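Cahier d'atelier - tri des emballages, mars, vers 16 h 30
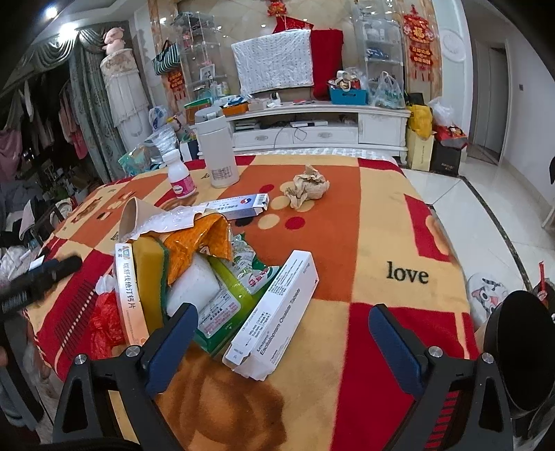 Le tas du jour sur le plaid, boîtes de médicaments et papiers mêlés.

Je reprends le cahier après une bonne semaine de silence, et je demande pardon à Zodwa qui m'avait laissé deux questions en marge (j'y viens, j'y viens). L'après-midi a été consacrée au petit bazar de table, celui qu'on trouve chez tout le monde : les boîtes de pharmacie, les emballages de goûter, l'éponge qui n'a rien à faire là et les papiers en boule. C'est ce que Benedikt Janssen appelle le « tas du dimanche soir » dans ses notes pour le projet Kosow, et je trouve que le nom lui va très bien.

J'ai gardé le plaid sur la table, celui à gros carreaux crème, orange et rouge foncé, avec le « love » imprimé en noir. Zodwa demandait si on ne ferait pas mieux de revenir à la nappe unie. Pour le moment je dis non. Une nappe unie rend tout trop facile, on voit chaque objet du premier coup d'œil, alors que sur ce plaid le paquet orange brillant se perd un peu dans les couleurs et la boule de papier brun, toute seule sur son carreau orange, se fait oublier facilement. J'ai bien failli la laisser là en débarrassant ! Et puis il est doux, ce plaid, les choses s'y enfoncent un peu et ne roulent pas, ce qui m'épargne de courir après les gobelets.

Pour les médicaments, je note une fois pour toutes la règle, parce que nous en avons discuté trois fois devant la machine à café et que chacun est reparti avec la sienne. Tout ce qui est boîte de pharmacie part dans le bac Mancuso, vide ou pleine, ouverte ou fermée, et on ne vérifie le contenu qu'ensuite, assis, avec la lampe. La longue boîte blanche de Lexapro a le rabat déchiré, et c'est typiquement celle qu'on jetterait au carton sans réfléchir. Il faut la mettre au bac comme les autres. Même chose pour l'étroite, blanche et orange, marquée 瑞舒伐他汀钙片. J'ai recopié les caractères avec application, on voudra bien excuser mon écriture dans le cahier papier, et j'ai ajouté dessous la traduction : rosuvastatine calcique, en comprimés. La bleu et blanc avec l'emblème rond va avec elles. J'ai demandé que chaque nom soit reporté sur la fiche tel qu'il est imprimé, sans abréger.

Deuxième question de Zodwa : que fait-on du flacon blanc à étiquette magenta ? Bac Mancuso aussi, en attendant d'avoir lu l'étiquette tranquillement. Je préfère une chose de trop dans ce bac qu'une chose oubliée dans le sac à déchets.

Le reste est plus simple, encore que. Le gobelet en papier beige me pose toujours le même souci, je ne sais jamais si notre collecte l'accepte avec les papiers, et la feuille de consignes de Barnitside donne deux réponses selon qu'on lit le recto ou le verso. Je l'ai mis à part. L'éponge jaune à face verte retourne à l'évier, la grande thermos blanc cassé sur l'étagère du fond, à côté de la bouilloire. Le sac plastique rouge, les emballages froissés et le paquet orange vont au sac des souples. Le bloc blanc arrondi sous le paquet orange, je le laisse sur la fiche avec un point d'interrogation, Benedikt tranchera s'il en a l'envie.

Côté place : le bac Mancuso fait 340 mm de large et il entre tout juste entre le pied de l'étau et l'étagère. Ne le changez pas pour un plus grand, j'ai essayé, on ne peut plus ouvrir le tiroir. Pour le carton aplati, nous en sommes à environ 700 g depuis le début du mois, pesés sur la balance de cuisine qui a, je le rappelle, besoin d'une pile neuve.

Une remarque pour finir sur l'ordre des gestes, et là c'est affaire de goût. J'ai longtemps commencé par les gros objets, pour dégager la vue. Je crois maintenant qu'il vaut mieux sortir d'abord les boîtes de pharmacie, même coincées contre le tas, et garder les papiers légers pour la fin - on est moins tenté de tout ramasser à pleines mains. Benedikt n'est pas d'accord, il enlève toujours la thermos en premier, par peur de la renverser, et je dois reconnaître que son argument se tient. On pourrait essayer les deux façons avec un tas semblable et comparer nos notes.

À faire : pile pour la balance, étiquettes neuves pour le bac (les anciennes se décollent), rappeler Skorncombe au sujet des sacs de 200 litres, qui sont bien trop grands pour nous. Zodwa, si tu passes avant moi, la lampe est restée dans le placard du couloir.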